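Unpaid work at home: what our members told us

The Flurnuvik women's circle asked its members to write down, for one month, all the work they do at home and for family. We received 52 diaries. I want to thank every person who sent one, also those who wrote only half of the pages.

I have read all of them together with Elīna Kairys. What surprised me most is how much of this work is remembering. Who needs new shoes, when the school form must be returned, which aunt takes which medicine. One member wrote that she could share the cooking with her husband, but she was still the one who had to know what to cook.
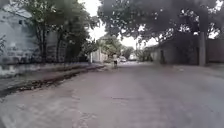
What the men wrote

Only 7 of the diaries came from men. Milovan Jurić takes care of his father and wrote the longest text of all. He says that neighbors praise him for things they never noticed when his sister did them. He does not enjoy this praise, and he asked us to print that.

Some readers will answer that feminism should speak about bigger matters, like pay and safety. I understand this opinion, but I do not share it. Several members in Pila refused better jobs for the reason that there was no other person to collect the children at three in the afternoon. For them, pay and housework are one question.
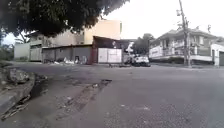
I also do not want to make the picture too dark. Many couples wrote that they quarreled in the first week of the diary and then changed something small, for example who gets up at night. In May we will discuss the results in the Softić reading room. Please bring your own diary if you still have it, and bring your partner too if he or she is willing.

Shared 11 times | 998 views

Related items
Why I kept my last name
Book circle: three novels about mothers
Asking for a raise, notes from the Pliston workshop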